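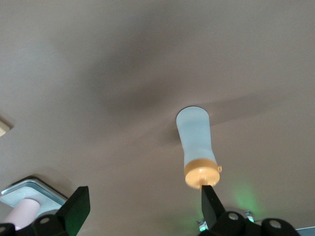 ## The Good Bottle

Delali Eshun did not believe in the bottle. She said so on the first night, with her coat still on, standing in the doorway of the kitchen at Fetarham while her aunt's friend Zuweira Sulemana held a jar of brown sauce up to the light.

"It's a squeeze bottle," Delali said. "They sell them in packs."

"Not this one."

"Frosted plastic, a little waist so you can grip it, flip cap. I have the same thing at home with dish soap in it."

Zuweira put down the jar. She had run the supper room for 14 years under her own last name, Sulemana, in white letters on the window, and she was selling it, or said she was. Delali had driven up from Dondholm to look at the books. She had not driven up to talk about a bottle.

"Sit," said Zuweira. "Eat something, and then tell me."

The plate had rice on it, and fish, and a thin line of sauce that went once around the edge and crossed over itself at the end. Delali ate the fish. She ate the rice. She went around the rim with the side of her fork, which she would not have done in front of a client she respected, and admitted it was good sauce.

"Good sauce," she said. "I never said anything about the sauce."

"Aba makes it in the tub. From the tub it's fine. From the bottle it's that."

Aba Dogbe was at the sink with her back to them. She shrugged without turning around, and Delali decided that Aba was a sensible woman.

The books were worse than the food. There was a loan from a man called Baver that had been paid back twice, as far as Delali could tell, and a freezer that had been repaired so often it could have been bought new. She worked at table 7, by the radiator, with the bottle in front of her. Zuweira had left it there on purpose. It was a pale, icy sort of blue when the lamp was behind it, with a cap the color of weak tea with milk, ridged at the top where your thumb went. Delali moved it to the next table. Some time later she noticed it was back by her elbow and could not remember if she had moved it herself.

"Who had this before you?" she called out.

"Margit Nygård," said Zuweira from the kitchen. "She had the place when it was a bakery. She used it for icing."

"And she told you it was special."

"She told me to wash it by hand."

Delali wrote that down, then crossed it out. It was not an asset. There was no line for it.

On Wednesday the buyer came. His name was Dela Abubakari and he had nice shoes and a tape measure. He measured the room, the counter and the back door, and he asked what was included.

"Everything," said Delali.

"Not the bottle," said Zuweira.

He laughed, then looked at Delali to see if he should have. She kept her face still. She had seen sellers do this before, over a clock or a coat hook. They could let go of the building and the customers and the whole middle of their lives, and then they would fight you over a doorstop. It cost everybody an afternoon. She had a speech for it, a kind one, and she took Zuweira into the pantry and gave it.

Zuweira listened to the end. "How much is a new one?" she asked.

"Nothing. Pennies."

"Then he can buy a new one."

There was no answer to this that Delali could find, so she went back out and told Dela Abubakari that one squeeze bottle was excluded from the sale. He wrote it on his pad. Then he stopped writing.

"Why?" he said.

"Sentimental reasons."

"What's in it?"

"At the moment, I don't know. Sauce."

"Is the recipe included?"

"The recipe is included. Aba is thinking about whether Aba is included."

"But not the bottle." He clicked his pen a few times. "What would she take for it?"

Delali had negotiated with banks. She had once sat across from three brothers who would speak only through a cousin. She knew what it looked like when a man began to want a thing purely on the grounds that he couldn't have it, and she thought a decent person would tell him so. She also worked for the seller.

"I could ask," she said.

He offered 57. He said it as a joke, but he waited afterward. Zuweira, behind the counter, went on folding napkins. He offered two hundred. By the time Aba came out with the coffee he was standing up, and he had said 2,000, and his ears were red.

"No," said Zuweira.

"It's a plastic bottle!" said Dela Abubakari.

"That's what I've been told," said Zuweira, and looked at Delali.

He said he would think it over. His car went down the hill toward the highway and the four cups of coffee sat on the counter, all of them full.

"You never meant to sell," Delali said.

"I meant to. I had the sign made."

"You could have just told me. I charge by the day."

Aba laughed at that, a short bark, and took two of the cups back to the kitchen. Zuweira carried on with the napkins. Outside it was getting dark, the slow July kind of dark that never quite finishes, and the first people were coming up the steps for supper.

Delali packed her folders. She did not think there was anything in it. A stubborn woman had changed her mind and needed an object to change it on, and this was the nearest one. She would write that in her notes, in better language, and send the bill.

She was hungry, though, and it was a long drive. She went into the kitchen and got herself a bowl of rice. The tub of sauce was open on the counter with a ladle in it, and beside it stood the bottle, cap down, the way they kept it. Delali ladled some from the tub onto one side of the rice. Then she checked that Aba was looking the other way – she was – and squeezed a line from the bottle onto the other side.

She ate the left side. She ate the right side. She stood there with the spoon in her hand.

"Well?" said Aba, who had not turned around.

"It's the same," said Delali, and reached for the bottle again, to make sure.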